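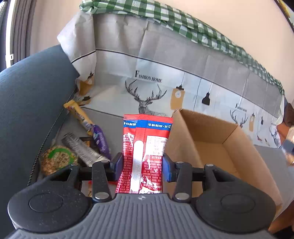 *Snack packet, back label*

**Herinano boat trips, progress to 24 Dec 2020**

Quick one, full accounts to follow. Season closed OK. 965 guests on the half-day reef trip, target was 300 by August and we passed that in July. Hotel pickup from Zindden now runs both mornings and afternoons. Second boat (the Fulitz) back from the yard, engine done, new ladder still on order.

Problems: afternoon trips leave late. Pickup loop too long, last hotel waits 40 min. Plan is to split it in two from next season. Safety talk cut to ten minutes, guests were getting restles.

Money: grant spent on engine, life vests (145 adult, child sizes still to buy) and dock repairs. Nothing left in the transport line.
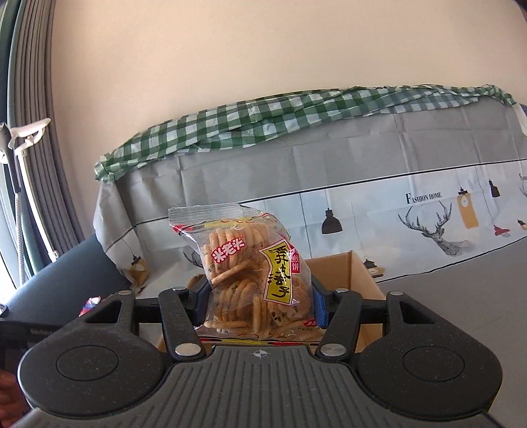 *Rice crackers, clear bag*

Mayrhofer wrote back on the draft that the split pickup is fine by them, but they want the late departures logged per trip before any more transport money is released. Will do, log sheet starts with teh first January sailing.

Still need from you: OK on the ticket price, 195 for a family of four. Brochure goes to print once we have it.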